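Search the archive
Search
Advanced

[Yurt list] Re: Linens for the Borneo trip
19th May

Lanying Tan wrote:
> Do we bring our own towels to Jinelau or does the guesthouse
> supply them? Last time I packed two and used neither. Also, is
> the 15 kilo limit for the whole bag or only the hold bag?

The limit is for everything, hand luggage included. The boat from Usel is small and they weigh it all at the jetty. I was over by a little in December and had to leave a pair of boots behind.

The guesthouse supplies sheets but no towels. Bring one thin one. Thick cotton takes days to dry there - mine smelled by the second night. Pack one long-sleeved layer too, for the boat. 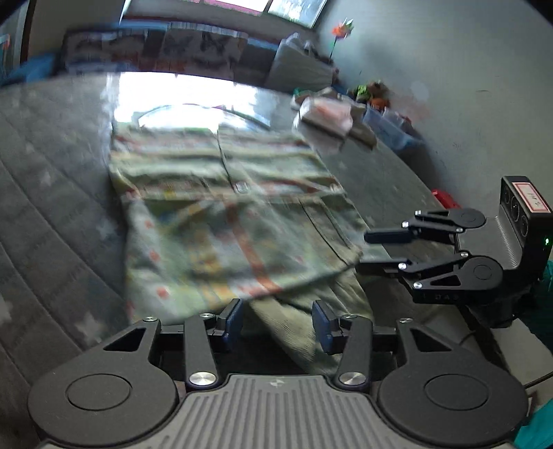
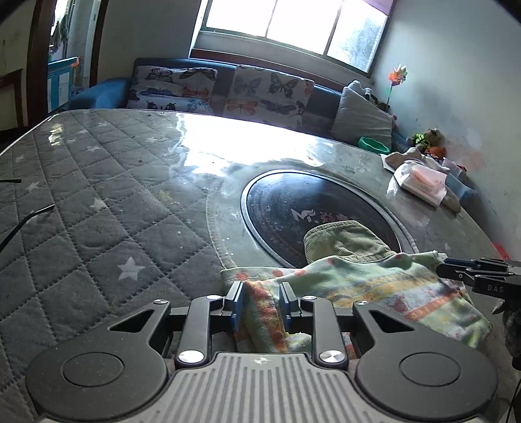 Patterned pale green cloth, folded.

MONEY

The room is 600 for the week and the boat is 1000 return, both in local money and both in cash. There is no machine in Jinelau, so draw it out before you leave Usel. Small notes are better. The boatman had no change when I paid him.

If you are going on to the upper camp, tell me by reply to the list and I will add you to the second boat. It leaves early and doesn't wait. The path from the landing is steep but short - ordinary shoes were fine for me.

I still need passport names from three of you.

Related messages
Message 1021: Boat times from Usel
Re: Leeches, socks and salt
Water filters for the upper camp
Re: Re: Who has the big tarp?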